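Marble: the stone with lines in it

Look at a kitchen worktop, a shop counter or the floor of an old bank, and you may see thin, wobbly lines running through it. These lines are called veins. They are found in a stone called marble, and each one tells you something about how the stone was made.

Marble starts as limestone. Limestone is made mostly from the shells and skeletons of tiny sea animals, which sink to the seabed and pile up in layers. Over millions of years the layers are squashed into rock. If that rock is pushed deep underground, it gets very hot. It does not melt, but it changes. Tiny crystals grow inside it and lock together tightly. The rock is now marble.

So where do the veins come from? Some began as thin layers of mud or sand in the limestone. Others began as cracks. Water carrying minerals trickled into the cracks and left the minerals behind, a little at a time, until the gaps were full. Pure marble is white. Other minerals turn it grey, green, pink or black.

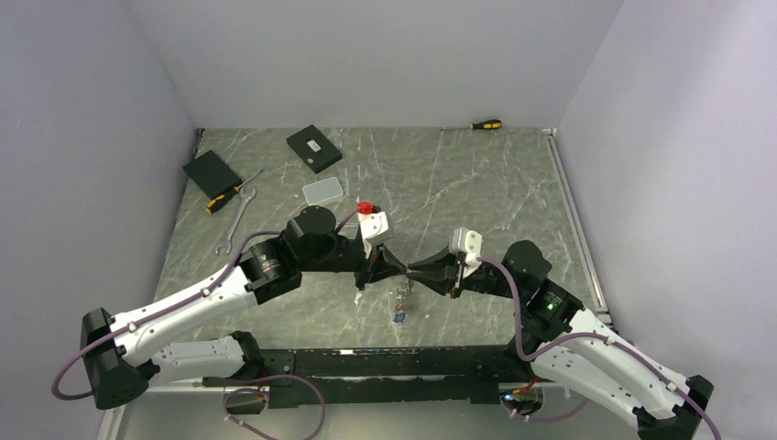 Pale veins on a grey-green tabletop with a marble pattern.

Not everything that looks like marble is stone. Real marble is heavy and costs a lot, so people have copied it for hundreds of years. Painters used to do it by hand, dragging a feather or a thin brush through wet paint to make the veins. Today the pattern is often printed on a sheet and stuck to a board.

There are a few ways to tell. Real marble feels cold when you put your hand on it. Its veins are all different, while a printed pattern may repeat if the table is long enough. You can also look at the edge. In real stone, a vein often carries on over the side.

Try it yourself

Iraklis Fragkou, who teaches marbling at the Gondal craft room, uses this method with children. You need a tray, shaving foam, 4 colours of food colouring, a lolly stick and some card.

Spread the foam flat in the tray. Add a few drops of each colour. Pull the stick through slowly — two or three times is plenty. Press the card down, lift it off and scrape away the foam with a ruler. The veins stay on the card.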